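**Recording demos by remote control in the simulator: how close should the camera be?**

Senad Petek

Hello all. I am teaching a simulated arm by remote control, with the Gratance hand controller. I have recorded 200 demonstrations and the trained policy still drifts sideways near the surface. My camera view is very close to the planks and tilted, so the boards run diagonally. Could the wood grain be confusing it? One view is below.

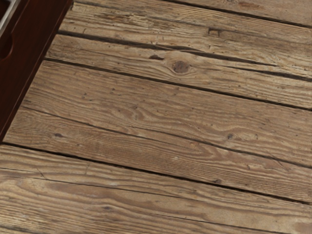
## Replies

**Barbara Czarnecka**

I had a similar trouble last July. A big knot like the one on your narrow light board is a strong feature, and the policy can learn to steer by it if the planks never change. Please try this:

- change the plank texture and its colour in every episode
- move the camera back until the whole dark wooden object is inside the view
- start the arm from different places – I used 19

Also check the delay of your controller. Mine was two steps late, and every recorded action was matched to the wrong picture.

**Kiprono Lukumay**

Just record more. I have 337 and it works OK.

**Birdie Benavides**

I agree with Barbara about the camera. If you must keep the close view, add a second one from the side. Replay one demo before you train again, and watch if the arm follows the same path.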